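# Stesstead Boarding: frequently asked questions

Last updated 17/08/2026. If your question isn't answered on this page, ring the office or ask at drop-off.

## Bookings and payment

**How far ahead do I need to book?**

For most of the year a week is enough. School holidays and long weekends fill early, so book those when you book your own travel. We take 20 dogs at a time and don't squeeze in extras.

**Do you take cats?**

No. Dogs only. We had a cattery until the old shed came down, and we haven't replaced it.

**What does it cost?**

A standard week for one dog is $236. That covers the kennel, two meals a day, yard time and a walk each morning. Two dogs from the same household can share a double kennel if they sleep together at home, and the second dog is charged at a lower rate. Ask for a quote.

Long-stay rates start after the second week.

**Do you need a deposit?**

Yes, one night's fee, paid when you book. It comes off your final bill. If you cancel with a week's notice you get it back. Less than that and we hold it as a credit for your next stay.

**What if I come home early?**

Ring us and collect your dog. We charge for the nights booked during school holidays, and for the nights used at any other time.

**Can I extend a stay while I'm away?**

Usually, if the kennel isn't promised to someone else. Send a message as soon as you know. Please don't assume we got it until you have a reply.

## Before the first stay

**What vaccinations does my dog need?**

A current C5 certificate, or a C3 plus separate kennel cough cover. The certificate has to be in date for the whole stay. Kennel cough vaccine should be given at least ten days before arrival. We need to see the paperwork or a clear photo of it. A verbal okay from the clinic isn't enough.

Flea and tick treatment and worming also need to be up to date. This is paralysis tick country in the warmer months. We check coats every day but we won't find everything.

**Is there a trial day?**

Yes, and we ask for one if your dog is new to kennels. Drop off in the morning and pick up the same afternoon. Some dogs do two or three before their first overnight stay.

**Do you take puppies?**

Once they've finished their puppy course of vaccinations and had the waiting time your vet gives you. Very young dogs go in the kennels nearest the house.

**Do you take undesexed dogs?**

Undesexed males, yes, but they go out to the yard on their own. We don't take females in season. If she comes into season while she's here we'll ring you and keep her separate.

**My dog doesn't get on with other dogs. Is that a problem?**

Not usually. Tell us beforehand. About half of our regulars exercise alone, some because they're grumpy and some because they're old. Please fill in the behaviour section of the form properly, including any bites. We have turned away very few dogs for what was on the form, and we have sent a couple home over what was left off it.

## What to bring

**Should I bring food?**

We feed a plain chicken and rice dry food, and it's included. If your dog has a sensitive stomach, or you'd prefer not to change anything, bring your own food. Pack each meal in its own bag with the dog's name on it. There's no discount for bringing your own.

Raw meat needs to be frozen flat in meal-sized lots. We can't take large bones.

**Can I bring a bed or a blanket?**

Yes. Every kennel has a raised bed with a blanket on it, so you don't need to, but something from home helps a lot of dogs settle. A blanket or an old jumper that hasn't been washed for a few days is good.

A few things to know:

- It has to fit in a domestic washing machine.
- It will be washed here at least once, on warm, and go through the dryer if it's raining. Don't send pure wool unless you don't mind it coming back smaller.
- Loose knits get caught on claws. If your dog digs at its bed, send fleece or an old towel instead.
- No bean bags.
- Put a name on it in laundry marker.

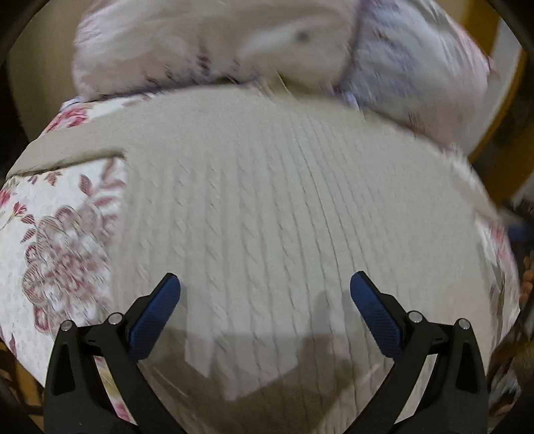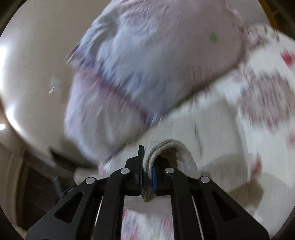

*Cream-white cable knit in the first picture, a folded strip of grey-beige cloth in the second.*

**What if my dog chews its bedding?**

We take it away and give the dog a plain towel. If it eats the towel too, it gets the raised bed with nothing on it, and on cold nights we put the heating panel on. Swallowed fabric can block the gut. Let us know on the form if your dog has ever eaten socks, tea towels or anything similar.

**Can I bring toys?**

Two at most, and nothing with a squeaker. Toys stay in the kennel and don't go out to the yard. We can't promise to return them in one piece.

**What about collars and leads?**

Bring your dog in on a lead with a well-fitted collar. We swap it for one of our own collars while the dog is here and hang yours on the hook outside the kennel. Harnesses come off overnight. We don't use choke chains or prong collars and will hand them back to you at drop-off.

## Daily routine

**What happens during the day?**

Dogs go out at first light while the kennels are cleaned. Breakfast is after that, then a rest, then walks. There's another turn in the yard after lunch. Dinner is at 4 pm and the last toilet run is before bed. In summer the walks are moved earlier and the yards are closed in the middle of the day.

**Who looks after them?**

Tharindu Karunaratne runs the kennels and lives on the property, so there is someone on site overnight. During the holidays we have extra hands for cleaning and walking.

**Are the kennels heated and cooled?**

There are heating panels on the back wall of each kennel for winter. For summer there are ceiling fans, and the roof is insulated. Flat-faced breeds such as pugs, shih tzus and French bulldogs are moved to the air-conditioned room when it's hot. There is no extra charge for this.

**My dog is scared of storms. What do you do?**

Tell us on the form. Nervous dogs can come into the laundry at the back of the house, where it's quieter and there's a radio. If your vet has prescribed something for storms, bring it with the label on.

**Can I get updates?**

We send a message on the first night and then every second day. If you want one more often, say so. We're slow to answer the phone in the mornings, so leave a message.

## Health

**Can you give medication?**

Tablets, drops and creams are fine and there's no charge. Insulin we can do if you ring first and bring enough needles. Everything should be in its original packaging with your dog's name and the dose. Please don't put tablets loose in a sandwich bag.

**What happens if my dog gets sick?**

We ring you, then your emergency contact, then your own vet if they're close by. Otherwise we use the Kapoor clinic in town. If it can't wait, we go to the vet first and ring on the way.

On the form you're asked to approve treatment up to a set amount. The usual figure is $600, but you can write in whatever you like. Vet fees are yours to pay, and the clinic will give you an itemised invoice to use for any insurance claim.

**My dog came home tired, or drinking a lot. Is that normal?**

It's common for a day or two. Many dogs sleep less here than they do at home. Offer small drinks and a smaller meal than usual on the first night. Loose poo can also happen after a change of routine. If it goes on longer than two days, or your dog is vomiting, coughing or off its food, see your vet and let us know too, so that we can check the others.

## Drop-off and pick-up

**What are your hours?**

Mornings and late afternoons, by appointment. The gate is locked in between. We aren't open to the public on public holidays, though the dogs are looked after as normal.

**Can someone else collect my dog?**

Yes, if their name is on the form or you've messaged us beforehand. They'll be asked for photo ID.

**Where do I park?**

Come up Gosel Road and turn in at the second gate. Park beside the water tank and keep your dog on its lead or in the car until we come out. Please close the gate behind you, even if it was open when you arrived.

**Can I look around first?**

Yes, by appointment. Leave your own dog at home for this visit if you can.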